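Flever cell planner, reviewed by someone who was about to spend far too much on a robot

Posted Saturday, November 11, 2023

We are a small shop in Bodovville that builds display fittings, and for most of this year I have been trying to work out what it would cost us to let a robot arm do one dull job: picking up a small black block and setting it down again in the right spot. It sounds like nothing! But once you start asking for prices you find that the arm is only the first line of a very long list, and I had a folder of quotes going back to June that no two people in the office could add up the same way.

So we took out a subscription to Flever, the planning program from Rerkano. You build your work cell on the screen, the program moves the arm through the job, and a cost sheet fills itself in alongside. The license is 337 dollars a month, and I've now had it for 18 weeks, long enough to have gotten past the honeymoon and also past the sulking that came after it.

What I liked right away is how little you need to get going. Our first layout is a wooden-topped table, a white arm bolted at the back on a flat base plate, a two-fingered gripper, and a long gray board to work on. The blue outline on the left of the board is where we want the part to end up. You get a plain room thrown in, with a tiled floor and even a clock on the wall, and I must say the clock won me over more than it should have.

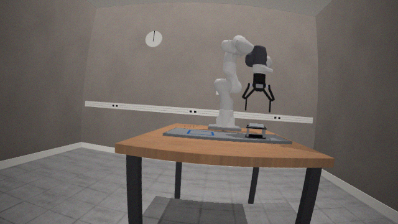
Where it saved us money

The cost sheet is the reason to buy this. Every item you drop into the room gets a line, and you can type over the price with your own quote (I did this for nearly everything, as the built-in prices run high for a shop our size). Before Flever I had budgeted for a longer arm, thinking we would need the extra reach. Having tried the smaller one in the layout, over and over, with the board moved this way and that, I was comfortable going down a size. I also found I had left the mounting plate out of the budget altogether, and the power sockets too, so please check your own list for those.

The gripper catalog is good. We had been leaning toward a Guérin gripper that costs a fair bit more than the plain one, and being able to swap the two in the same layout and run the same job made for a much calmer conversation than the one we'd been having over lunch. We have put the fancier one off until next year's budget.

Where it tried my patience

Well, the manual is thin. I spent a whole afternoon on the little stand that our block sits under, a flat top on legs, and could not get the height to save properly until I stumbled on a setting two menus down. The help desk was kind about it and wrote back the next morning, but a page in the manual would have been kinder still.

The other thing is that the program is no help with the people side of a budget. Training, the hours lost while everybody gets used to a new machine, the electrician's visit: you have to add all of that by hand. Mine came to about 70 hours of staff time, and I would not have wanted to discover that after signing.
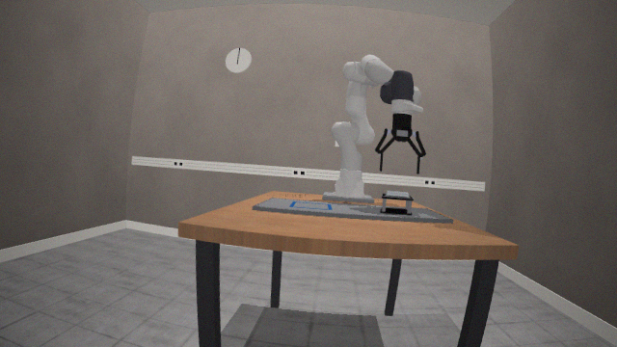
The pick-and-place layout in Flever, with the gripper open over the small stand and the blue target square empty.

I would also like a way to print the layout and the cost sheet on one page. At the moment they come out as separate files, and when I took them to the bank I had to keep shuffling papers like a nervous schoolteacher.

Would I buy it again?

Yes, I would, though maybe not for the whole year. If you have a single job in mind and your quotes are already in a folder, a few months should see you through the planning, and you can cancel from the account page without having to phone anyone. A bigger place with several cells to lay out would get more from keeping it on. We are staying subscribed until our order goes in, mostly so I can keep fiddling with the position of the board.

Rating: 4 out of 5. The missing star is for the manual.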